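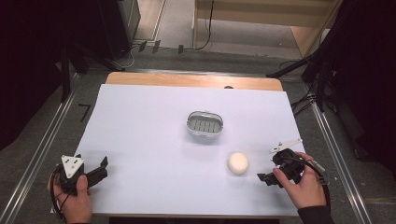

August, morning

The delegation convened at the district office in Mekholm shortly after eight. Ms. Angeliki Sfakianakis chaired. The purpose of the visit, as set out in the terms of reference, is to review the second phase of the rural credit program and to advise the Ministry on whether it should be extended to the upland districts. I am to keep the daily record, and this entry is made in that capacity.

Mr. Américo Vilela presented the position of the district. Formal employment has not recovered since the closure of the Loureiro textile works, and most households depend on seasonal farm labor and on money sent home by relatives abroad. He stated that the program's lending rules were drawn up for salaried borrowers. A farmer who is paid once a year, after the harvest, cannot meet a monthly repayment schedule, and the branch has no authority to vary it. The delegation asked for the relevant circular. It was not on file in Mekholm and has been requested from the capital.

Ms. Na-rae Seo raised the matter of road access. The upland road is closed to trucks for 3 months of the year, during which grain prices in the upper villages rise sharply and stored produce cannot reach the market. She asked whether the infrastructure budget and the credit budget had ever been considered together. Mr. Vilela replied that they are held by separate departments and are submitted at different times.

The session adjourned at noon.

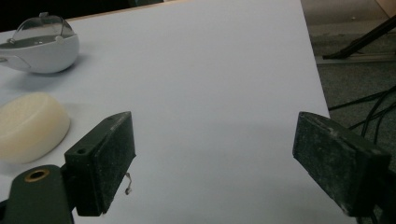
Entered by Ermelinda Cordeiro
Recording Officer, Rural Credit Review

Afternoon

We traveled to Toltcombe by the lower road and were received by Mr. Ilídio Esteves at the farmers' cooperative. The cooperative operates 2 grain stores, of which the larger is in need of a new roof. An application for repair funds was submitted 7 months ago and has been acknowledged but not decided. Mr. Esteves provided a copy of the acknowledgment for our records.

Members of the cooperative spoke at some length. Their principal concern was the cost of borrowing from private lenders before planting. Several said that they would accept a smaller loan from the program if it could be paid out on time. One member asked why the forms are issued only in the official language, and the chair undertook to put the question to the Ministry in writing.

I noted a difference of view within the delegation on the drive back. Ms. Seo favors a change to the repayment schedule before any extension is approved. The chair considers that the extension should proceed and the schedule be reviewed in its first year. No decision was taken, and both positions will be recorded in the interim report.

Outstanding: the lending circular; the road closure dates for last year; the branch figures on late repayment, which Mr. Vilela has promised by tomorrow noon. Departure for the upland villages is set for six in the morning, subject to the condition of the bridge.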